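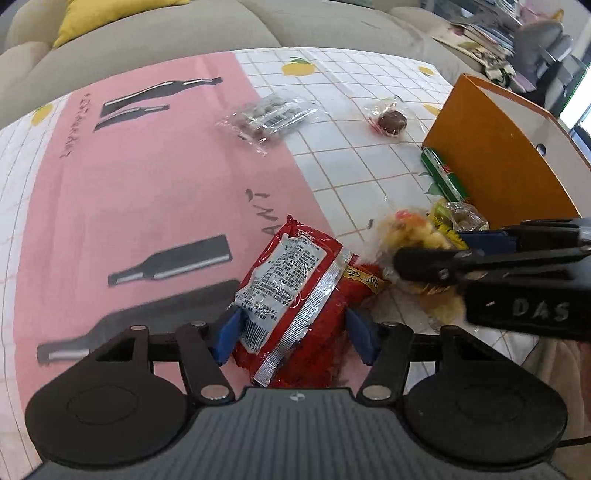
Tischdecke mit Flaschenmuster, dahinter das Sofa mit gelbem Kissen

Koso – Aufzeichnungen unbekannter Bluetooth-Tracker

Stand: Freitag, 25. Oktober 2024

Koso ist ein offener Datensatz für alle, die Warnungen vor fremden Trackern verbessern wollen. Er enthält 1122 Aufzeichnungen von Bluetooth-Signalen aus Bussen, Wohnungen, Cafés und Parkhäusern. Endlich kann man Erkennungsverfahren mit denselben Daten vergleichen, und das macht wirklich Spaß!

Inhalt

Jede Aufzeichnung ist eine CSV-Datei mit Zeitstempel (relativ zum Start), Signalstärke, gewürfelter Gerätekennung und Ortstyp. 500 Dateien haben wir von Hand mit „mitgeführt“ oder „zufällig in der Nähe“ beschriftet. Davon sind 400 fürs Training gedacht, der Rest liegt im Ordner test. Die übrigen Dateien sind unbeschriftet – prima geeignet für alle, die mit halbüberwachten Verfahren experimentieren.

Loslegen

Archiv entpacken, Python-Umgebung anlegen, dann:

pip install -r requirements.txt
python zeltik.py --daten koso/train --fenster 4

Zeltik ist unser kleines Auswertungsskript. Die Fensterlänge wird in Minuten angegeben. Kürzere Fenster schlagen schneller an, liefern in vollen Bussen aber deutlich mehr Fehlalarme.

Datenschutz

Echte Hardwareadressen und GPS-Daten sind nicht enthalten. Bitte versucht nicht, Geräte oder Personen wiederzuerkennen.

Bekannte Lücken

Ländliche Strecken fehlen fast ganz. Tracker, die ihre Kennung sehr oft wechseln, tauchen teils mehrfach auf. Im November kommen Aufnahmen aus Regionalzügen dazu, darauf freuen wir uns riesig!

Lizenz: CC BY 4.0. Fehler und Ideen gern als Issue melden, auch halbfertige.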